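# Session 11: Reading a vendor claim - the two-arm bench kit

Handout for the evaluation module. Bring it with you, along with your notes on repeatability.

The product this time is the Dranetti bench kit sold by Rernex: two small arms on one base, a walled work area, control boards, and a license for their training software. The listed price is 3474 for the set, before shipping. Neville Sowerby has used one in his teaching lab since July and lent us his log. Most of what follows comes from that log and from the sales sheet, which disagree in places.

## What the sheet says

The sheet makes four claims we care about:

1. The kit "learns sorting tasks from a small number of demonstrations."
2. The two arms "cooperate freely in a shared space."
3. Results "transfer to new surroundings."
4. Setup takes an afternoon.

Claim 4 I will give them. Claim 1 has no number in it, so it can't be wrong, and you should be suspicious of any sentence built that way. What is a small number? Rok Berisha asked the sales office and was told it depends on the task. He asked again, for toy bricks into bins, and was told 500 would be comfortable. A person recording 500 demonstrations by hand will not call that small.

## Sorting as a test task

Vendors like bricks and bins, and I understand why. A brick has flat parallel sides, it doesn't squash, and it comes in strong colors that a cheap camera can tell apart. Open bins forgive a sloppy release. So when a kit does well at this, you have learned that it can do a friendly version of picking.

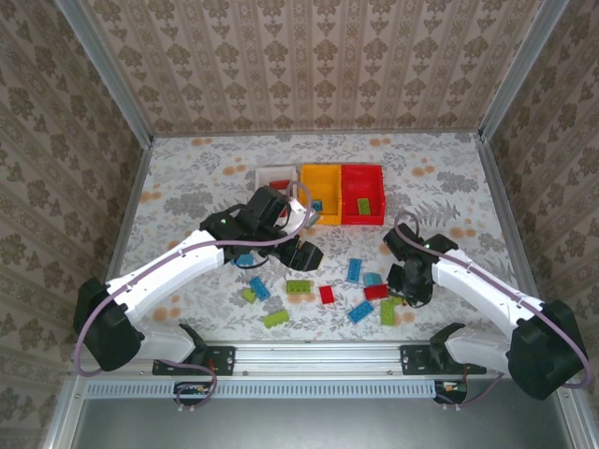 The harder part is everything the sheet leaves out. Bricks lying at odd angles need the wrist to turn before the fingers close. Bricks close to each other leave little room for a finger on either side. A brick sitting just outside a bin is a nasty case, because the arm has to decide whether it counts as done, and a two-finger gripper can easily push it against the bin wall. Ask how each of these is scored. In the Rernex report, any brick "in the bin area" is a success, and the bin area is never defined.

Patterned surfaces matter too. A leafy print or busy wallpaper gives the vision software more to be confused by than a plain white board does, and that makes it a better test of claim 3. But it is still only one background. If all the training and all the testing happen inside the same patterned walls, you know nothing about transfer. Sowerby changed the cloth once and wrote down "worse, did not measure." I wish he had measured.

## Two arms or one?

Look hard at claim 2. Two arms standing at opposite ends of a bench can each work their own half and never need to cooperate. That is a perfectly good way to sort, but you could get it from two separate kits. To show cooperation you need a task that forces it: a handover, or one arm holding a part steady while the other works on it.

Sowerby's log has 13 handover attempts. He recorded which ones finished and left out how long they took - a pity, as speed is half the sales pitch. Cable routing gets one line: "check slack before every run." The cables run along the outside of the arms, so the question of what they can catch on is a fair one to put to the vendor.

## Compared with the Skuvska

The Skuvska kit is a single arm with no enclosure. Its sheet is shorter and duller, and it gives the number of trials next to every success rate. I don't claim it's the better machine. I do claim you can argue with its sheet.

## For next time

- Rewrite claims 1 to 3 so that each one could fail.
- Write a scoring rule for a brick touching the outside of a bin. One sentence, no "etc."
- Propose one task that a single arm could not do, using only bricks and bins.
- Read the Afolabi notes on trial counts, first section only.

Rok has the log if you want to check my reading of it. Please return it to him with the pages in order.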